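Cyril Kettle on running a service network from a small office

2018-09-20

Cyril Kettle has spent most of his working life on the dealer side of the marine electronics business. He trained as an installer, moved into sales, and in March took over as head of sales and support at Sirent, which makes autopilots, depth sounders and engine monitoring displays for workboats and larger pleasure craft. The company has just moved its East Coast operation into new premises, and we met him there while the parts store was still being shelved.

The first question was why a company of Sirent's size needed a second office at all. Its main plant handles production, testing and most of the customer calls, and until this year it handled the repairs as well.

"The repairs were the trouble," Kettle says. "A tug operator sends in a display on Monday, it crosses the country, it sits in the receiving room, somebody looks at it, and it crosses the country again. The work on it might be an hour. The boat has been without it for two weeks."

The new office has a staff of eight. Three of them do bench repair, two look after parts and shipping, and the rest divide sales and phone support between them. Kettle does not plan to add to that before next year. He would like to see how the winter goes first, when fishing boats and charter operators haul out and the list of jobs gets long.

Most of the work on board will still be done by independent dealers. Sirent has 29 of them on the Atlantic side, from one-man shops to yards with their own electronics department. Kettle visited nearly all of them between March and the end of July, mainly by car.

"I asked them all what they wanted from us, and I thought I would hear about margins," he says. "I did hear about margins. But the thing most of them brought up first was paperwork. They do a warranty job, they fill in the form, and then they wait to be paid. Some had waited 90 days. A small shop can't carry that."

He has changed the claims procedure as a result. Dealers can now send a claim with the serial number and a short report, and the East Coast office can approve it without referring it to the plant. Anything involving a replacement control unit still goes to the factory. Kettle says he argued against that exception and lost.

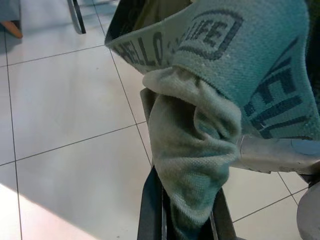
Knit fabric with a printed band, seen close up.

Parts are the other half of the job. The store will carry 3,087 separate items when it is full, which Kettle describes as more than he wanted and fewer than the engineers asked for. A good share of these are for products no longer in the catalog. The oldest autopilot that Sirent still supports has a rotary feedback sensor with a connector that went out of production years ago, and the company had a batch of adapters made so that a newer sensor could be fitted.

"You have boats out there working every day with that pilot," he says. "The owner is happy with it. If I tell him he has to replace the whole system over a connector, he will replace it, and he'll buy it from someone else."

He is less patient with software. Two updates for the Dritia display line were sent out last year within a short time of each other, the second to correct a fault in the first. The fault affected alarm settings, which went back to their defaults after a power cut. Kettle was working for a dealer then and had to visit customers to put the settings back.

"I was on the receiving end of that, so I know what it cost," he says. "You drive to the marina, you find the owner, you get the key, you do five minutes of work. You can't bill him for it." Updates now go to a group of dealers for testing before they are released. Kettle chose the group and says he picked people who complain.

The Dritia line remains the company's best seller, and a larger version of the display is expected next season. Kettle would not give a price. He did say that it will use the same mounting cutout as the current large model, a decision he puts down to requests from boatyards. An owner who upgrades will not need a new panel, and the existing cables will fit.

Sirent has also signed an agreement with Entwistle, a boatbuilder that turns out pilot boats and small patrol craft. Its new hulls will leave the yard with Sirent engine monitoring as standard. The first of them is being fitted out now. Kettle was not part of the original talks, which began before he joined, but his office will commission the systems and train the crews.

Training is a subject he returns to several times. The office has a room set aside for it, with a working helm station and a hydraulic steering ram on a stand, so that dealers can set up an autopilot from start to finish. Courses last two days. The first was held earlier this month and the next is full.

"Reading the manual is fine, and I'd like it if more people did," he says. "But the fault you remember is the one you had to find yourself. We put faults in. Reversed polarity, a compass mounted next to a speaker, a bad ground. The compass one catches people every time – they look at the wiring for an hour."

On the pleasure side, the company is trying a few things it has not done before. It supplied tracking and depth equipment for the support boats at the Lakusport regatta this summer, and Kettle spent a weekend there with one of the technicians. He sold nothing, but he came home with a list of people to call. Freshwater sailors were not a group Sirent had paid much attention to, and he thinks the shallow-water performance of the sounders would suit them.

He expects commercial customers to stay at the center of the business all the same. They account for around two thirds of the jobs now on the bench, and they call back quickly when something is wrong.

Asked what he would look at to judge the first year, Kettle names the repair time. The target is four working days from the day a unit arrives to the day it ships. In the first weeks the average was six, partly on account of parts that were still in boxes.

"Ask me again in March," he says. "By then the shelves will be up and I won't have that to blame."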